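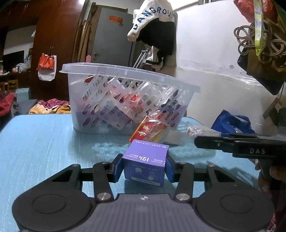 Depth is the wrong figure to start from when you spec a basket for mixed small packets. What matters is how much of each item can be identified without lifting it, and that depends mostly on which face ends up outward. The purple carton is a fair case: the top has 12h in large white characters, with FRESH BREATH and WHITE TEETH in small type, and the darker front has only line drawings and a pale strip of Chinese text. Upside down, the 12h is the one part I can read quickly. In a basket with slotted sides you would get color and a few strokes of print. Color is enough if only one product in the basket is purple, and fails as soon as two are.

On 11/14/21 Sándor Kiss wrote:

> I have read the earlier thread on the Lutuna bins and I am still not
> convinced about open slots. My complaint is dust and snagging. Thin
> film packets work a corner through the slot and tear when you pull
> them up. I moved everything to solid Harken tubs in October and have
> had no tears.
>
> Two questions. Does anyone sort before filling, or do you fill and
> then sort within the basket? And what do you do with bagged goods
> that have no shape? Mine sink to the bottom and everything else ends
> up standing on them.
>
> Sándor

On snagging: agreed, with a qualification. It depends on slot angle and on how full the basket is. Slanted oval slots catch fewer corners than straight vertical ones in my use, though I have not measured this in any way I would defend. Overfilling is the larger factor. Once the load is pressed against the wall, anything with a crimped edge will find an opening.

Solid tubs fix the tearing and remove the side view, so you then need a label on the outside, and the label has to be kept current. I ran labeled tubs for 16 months. The labels were correct for the first few weeks.

On your first question, I sort on the table first. Everything comes out, cartons to one side, film packets to the other, bags last. A cloth underneath is useful because small cartons slide on a bare tabletop, and a plain pale color makes dropped sachets easy to find. Then I fill in this order:

1. Rigid cartons on edge against the wall, most legible face out.
2. Flat packages next to them, also on edge.
3. Film packets in the middle, upright, crimped edge up.
4. Anything that does not fit stays out.

Step 4 is the one people skip. A packet hanging over the rim will come out the next time the basket is carried, and usually brings its neighbor with it. 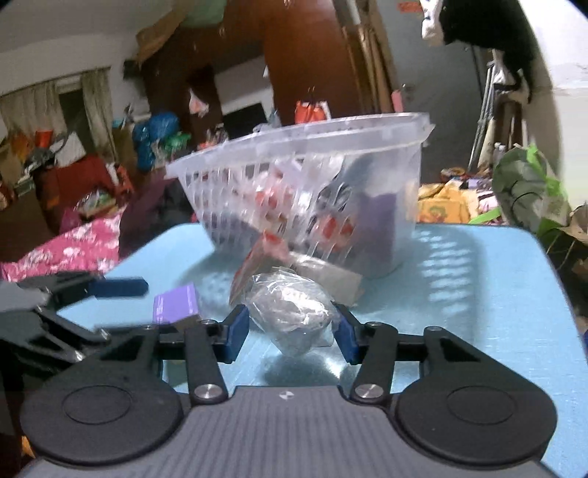 Bagged goods are the exception to the order above, and I no longer put them in the basket at all. A lumpy item in a clear bag has no face to turn outward, and it takes up space according to how it happened to settle. It also hides whatever is under it. I keep those beside the basket while sorting and give them a separate shallow tray afterward. If they must go in, put them in last and expect to take them out first every time.

Small duplicates are a related problem. If you have one purple box against the inside wall and another still out on the table, they should go in touching each other. Otherwise you will find the first, assume it is the only one, and buy a third. The same goes for red-and-white packets, which in my cupboard cover four unrelated products.

Dimensions, as Bárány asked for them off list. My current basket is 400 mm long at the rim and weighs 638 g empty. The rim projects far enough to lift by, and I would not buy one without that. The Kornura version has a rolled rim that looks similar but gives the fingers nothing to hold when the load is heavy. I have no drawing of the slot pattern. If somebody has the older Lutuna sheet, please post the slot width – the current sheet gives outside dimensions only.

Sándor, one question back: how deep are the Harken tubs, and do you stack them? With a solid wall and a second tub on top I would expect you to lose the bottom layer completely.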